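Print this page | E-mail this review

Durrani 160 office desk: long-term review
Khrystyna Lytvynenko
April 11, 2021

The Durrani 160 is a fixed-height desk sold flat-packed by Kurnow. It sits in the middle of their range, above the trestle models and below the height-adjustable Rullura. I bought mine at full price in August and have used it daily for drawing work and general office tasks. Kurnow had no part in this review.

Construction

The top is 160 cm wide and rests on two steel end frames joined by a single rear rail. Each frame is held to the top by machine screws running into metal inserts. This is a better arrangement than the usual wood screws, as the desk can be taken apart and rebuilt without the holes wearing out. I have done so once, for a change of room, and every screw went back in tight.

The rear rail is the weak point. It is fixed at each end by a pair of short bolts, and these work loose. Side-to-side movement became noticeable in the second month. Spring washers cured it, at trivial cost, but they should be in the box. The levelling feet have a fine thread and hold their setting well, though the plastic pads mark soft flooring.

Assembly

The instructions run to a single folded sheet. Step 2 shows the rail the wrong way up. If you follow the drawing, the cable tray cannot be fitted and the rail has to come off again. Kurnow confirmed the error by e-mail and sent a corrected sheet as a scan. The supplied hex key is adequate for everything except the feet, which need a spanner.

One person can manage the frames. Two are needed to turn the desk over, as the load should not be taken on one pair of legs.

Surface and upkeep

I chose a plain top. Matt white is the most common choice for shared offices, and it needs more frequent wiping than the grey or oak-effect finishes. Graphite is the worst offender in my case. A damp cloth moves it about before it lifts it, and a second pass with a dry cloth is needed. Solvent cleaners are ruled out by the care leaflet.
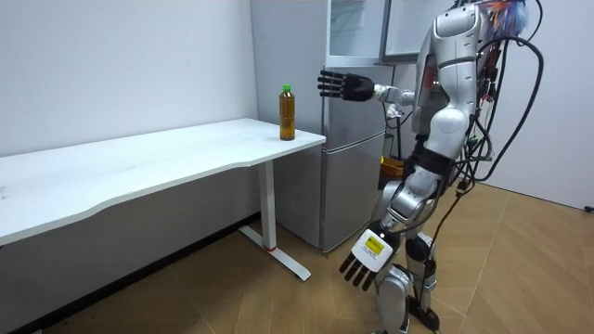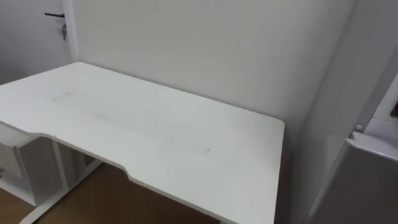
White desktops; second picture: curved front edge and grey smudging.

A straight front edge suits a drawing board or a clamp lamp. A curved one lets the chair come in closer, but clamps seat badly along the curve. Anyone who fixes equipment to the front of a desk should settle this point before ordering.

Comparison

I also tried the Staltell 200 for a fortnight in a colleague's office. It is 200 cm wide and has a centre leg, which removes any sag but sits exactly where a drawer unit would go. Its frame is stiffer than the Durrani's at the rear. Its top scratches more easily, and replacement parts are sold only as a full set.

Price

The Durrani cost £428 including delivery to the door. Carrying it upstairs was extra, and I declined. The cable tray is included but the grommet covers are charged separately, a petty economy at this level.

Verdict

Recommended, with spring washers. The frame joints are sound and the spares service answered promptly. Buyers who need a completely rigid desk for heavy monitors should look at the Staltell, provided they can live with the centre leg.

Print this page | E-mail this review

This site uses cookies to remember your settings. Accept | Find out more

Contact | Copyright 2021 | Back to top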